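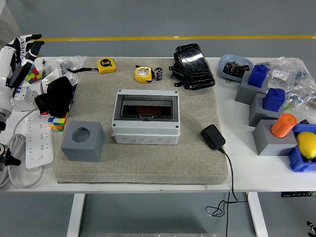 Distribution box (small, plastic)

A distribution box is the case that circuit breakers live in, and I've been fond of them ever since Toivo Suominen let me wire one for his shed! The small ones are light gray plastic with a hinged see-through window, so you can check a breaker without opening anything.

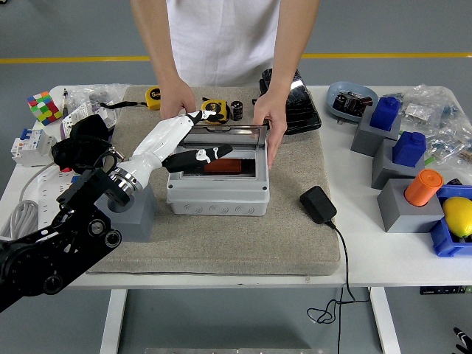
2 min read

Lift the lid and you get at the inside. The round rings molded into the front are knockouts – you push one out where a cable has to come in, and leave the rest alone (I once popped 3 too many, sorry Toivo). I keep a tape measure close by for marking the wall.

See also: circuit breaker, power strip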